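Home Posts Replies Media About

Theophilus Boateng
Thread, 14 posts

1/ ok, two-arm handover in Trurnness. Been meaning to write this up since September. Short version: the planner was fine, my clocks were not.

2/ Setup: two small arms facing each other across a table, one process per arm, a third process on top deciding who holds what. Left passes to right, right passes to left, repeat til bored.

3/ Symptom: receiving arm closes, giving arm opens a touch early. Or a touch late, and then they both tug. Motor currents go up, safety stop trips, I go and make tea.

4/ First suspect was the inverse kinematics. Spent two evenings on it. Nothing wrong there. Rewrote half of it anyway, so thats two evenings I'm not getting back.

5/ Second suspect was vision. Pose estimate for the held object does jump when fingers cover it. True, and annoying, but the jumps didn't line up with the trips at all.

6/ Venla Valtonen asked the right question: "whose time is that?" Looked at the log. Each arm process was stamping its own messages, from its own start. Oh.

7/ So the top process thought it was comparing the same moment on both arms. It was comparing moments 27 ms apart. Sometimes more if one side had restarted.

8/ Fix one – a single clock, read in the top process, handed down with every command. Arms echo it back. Boring, works, should've been there from day one.

9/ Fix two – no more timed release. Giver only opens when receiver reports closed AND its current has been steady for 50 ms. Used to be a plain sleep() in there. Yes, a sleep. I know.

10/ Replayed the old logs through the new check. 2,693 handover attempts on disk, 872 of them would've been held back a bit longer under the new rule. Replay only tells you what the check says, not what the arms would've done, so dont quote me on it.

11/ The bit of the cycle all this is about: both grippers on the one yellow piece, neither allowed to let go til the check passes. Every bug in this thread lives in here. 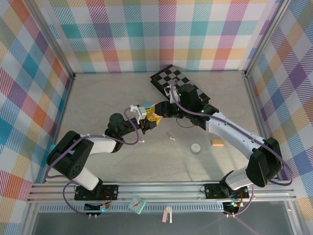

Photo: T. Boateng / Trurnness

12/ Also moved the keep-out zones. I had one box round each wrist, but the camera-style brackets stick up from there and when the arms meet in the middle the boxes overlap, so the planner called it a collision and refused the last stretch. Now it's smaller shapes, wrist and bracket separate. Cables still aren't modelled. Gülizar Tokgöz has a branch that treats them as fat capsules, will try that next.

13/ Still open: recovery. If the check never passes, both arms just sit there holding on until the timeout. Safe but daft. Ghislain Dufour wants the receiver to back off first, I'd go with the giver keeping hold and the top process replanning. Neither is written yet.

14/ Config and the log viewer are in the Trurnness repo under tools/handover. The viewer draws both arms on one time axis, which would have saved me the whole mess. Needs the newer message format, old logs have to go through convert first. Shout if convert chokes, it's picky about missing gripper fields.

Contact | © Trurnness | Back to top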